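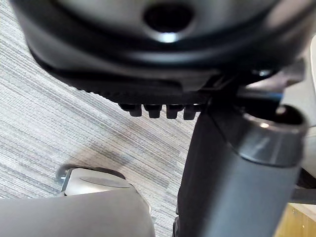
An office chair from underneath

Scar group: a year and a bit in, and what we've learned

If you've been through the Cloka clinic in Grernitz for an eyelid lift, an ear correction or a tummy tuck, you will have gone home with the pale green sheet about looking after your scar. Page two is the one that ends up under the fruit bowl. Well, page two has been rewritten from top to bottom, and I'm so pleased with it that I asked for extra space this time!

The rewrite comes out of the scar group that Hanne Bech started last January, after one too many phone calls that began "I've stopped doing the massage, does it matter?" She asked people leaving the clinic if they'd keep a diary and take a picture of their scar every so often, same window, same time of day. She was hoping for thirty. 114 said yes. Between them they sent in 1,190 pictures, and Hanne has looked at every one (some of them taken in truly dreadful bathroom light, you know who you are).

Most people used the paper diary. The younger ones mostly went for Sorker, the little logging program Jörg Janssen's team already had for wound checks, which now has a page for scars as well. It's still clumsy on older phones and it loses your place if you turn the phone sideways. Jörg knows. Please keep writing in about it anyway.

So, what came back? The biggest thing for me was how many people gave up on silicone in the second or third week, and how often the trouble was the sheet rolling up under a waistband or a bra strap. Easily fixed, once you know. The new page shows how to cut the corners round, and suggests gel for anywhere that bends or rubs. It also says plainly that you can wash a sheet and use it again, which the old page left out altogether. We had people throwing them away every night!

Massage has been cut down to something you can fit in while the kettle boils. Start only when the wound is fully closed and your nurse has said so, use a plain cream, and press firmly enough that the skin moves over what's underneath. Small circles, then up and down, then side to side. If it hurts sharply or the scar looks angry the next day, leave it alone and ring us.

There's a much longer piece on sun. Several of the ear people had been careful all summer and then caught the sun on a ski trip, with short hair and a headband pushed up. Ears stick out (even after we've pinned them, a bit) and they burn fast. High factor, every morning, including in winter.

And there is a new paragraph on how a scar looks at different ages, which I think is the best thing on the sheet. Lots of diaries had a gloomy entry around the two-month mark: redder, harder, itchier than before, "it's gone wrong". In most cases that is simply a scar doing its work, and it calms down over the months that follow. A scar that keeps growing beyond the edges of the original cut is a different matter and we want to see it, so don't wait for your next appointment.

Please remember that a diary group isn't a trial. We had no comparison group, people chose for themselves what to use, and 21 of them stopped sending anything before the end. Hanne is very firm on this and has asked me to be too. What it has given us is a clear idea of where our instructions didn't make sense to the person at home, and that was what she wanted.

We've had 500 copies of the new sheet printed. They're at the front desk, in the Teuber Street rooms, and in large print if you ask. If your operation was a while ago you're very welcome to one as well, older scars can still be dry and tight and the cream and massage part applies to you just the same.

The next scar group opens on 11/11/2025. You need to be within six weeks of your operation on that date and willing to keep the diary going for a year. Paper or Sorker, whichever you'll stick with. Leave your name at the desk or tell whoever takes your stitches out.

Hanne would also like her good ruler back.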